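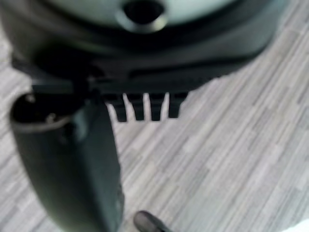
*The underside, very close up. Black housing, pale mint top edge, light floor showing between the teeth.*

# Odds and ends from the Zovuscombe flat

Hi all! A few of you asked to see how the flat is coming along, so I've started a gallery page for it. Fair warning, it's starting very small. Everything else is still in boxes or has a sheet over it, and I like adding to these pages slowly anyway – one corner, one cupboard, one odd bit of an appliance at a time.

So the opener is that big dark shape up there. I know it's blurry! I've grown fond of it all the same. What I like is the color, that soft minty white curving across the top with the round dark hole in it, and then all that heavy black underneath. Fatemeh Rostami (my sister-in-law, and the only person I trust with paint charts) took one look and said that was our kitchen wall sorted. She's been going around with a card from Heydari, the paint shop near the station, holding it up against everything from the bath mat to the butter dish. We're down to two greens and a white that she swears is also a green.

**The teeth**

My favorite bit. Four of them hanging down in a row like a chunky comb, and the one on the right is a touch shorter than the rest. They're matte black and they pick up a little shine along the edges from the floor. I've had a hair comb that looked just like that, and I think I lost it on a ferry.

**The ledge**

There's a flat dark lip along the bottom, sitting just above the floor. If your place is anything like mine, you'll know what low ledges mean: crumbs, fluff, a missing earring. My plan for all the low spots in the flat is the skinny brush from Adlow, the one with the bendy neck, then a damp cloth, then a dry one. Do it in the morning if you can, when the light comes in low and shows you every last speck.

**The floor**

Pale, and I'm keeping it that way. I did price up something darker from Goltus and it came to 2268 with the fitting, so that idea went straight back in the drawer. I'd much prefer to put 400 of that toward a proper rug and some decent lamps. Light floors do show everything, but they also bounce a lot of brightness up under the furniture, and on a gray March afternoon I'll take it.

**Still to come**

- The kitchen wall, once the great green debate is over
- The hall cupboard, before and after (mostly before, at the moment)
- Fatemeh's shelf of teapots, if she'll let me move in close
- The window seat, which needs a cushion and a lot of sanding

If you've got a mint or pale green kitchen yourself, please send me the name of the paint! I'll pass it along to Fatemeh and she'll add it to the pile of cards on the windowsill.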